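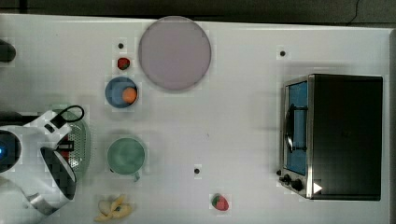

Gyu-bin Yang wrote:

> I think you're all being too gloomy about Forkside. They say the
> restored Puken is the full cut, 13 minutes longer than the one we
> know, and that Rosângela Dantas will be there to talk about it. If
> she's on stage for an hour that's worth the ticket by itself. Why
> would they announce her if she hadn't agreed?

Because they did exactly that two years ago with Wellington Guimarães. His name was on the poster until the week before, and what we got was a recorded greeting and a panel of people who had once met him. I paid 80 quid for that weekend and I'm still sore.

I'd love to be wrong about the longer cut. But has anyone seen where the 13 minutes came from? The press note says "newly found material" and leaves it there. Mared Jenkins wrote up the last print for the newsletter and she said the flooding scene was already padded with offcuts. If that's what they've put back, I can wait for the disc. 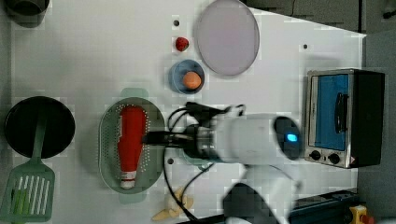
Colander, spatula and frying pan

As for the talk, the programme has it down as "in conversation", with no interviewer named. Dantas is very good when somebody pushes her and very polite when they don't. I've sat through the polite version – six questions about what it was like on set, then one from the floor about the dog. She has hardly ever spoken about why she walked off the sequel, and I doubt she'll start in a hall with 3,000 seats.

Jayson Dimaculangan asked me off-list for the booking details, so for everyone:

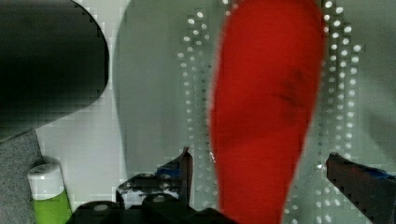

Does the weekend pass get you into the Puken screening?
It covers the daytime panels only, and the screening is sold separately through Trunero, who add their own fee at the last step.

Do check that before you pay. Refunds close on 1 October 2021 and the final guest list goes up after that, which I don't much like the look of.

Gyu-bin, if you do go, take notes on the flooding scene. I'll buy you a pint if it's any longer.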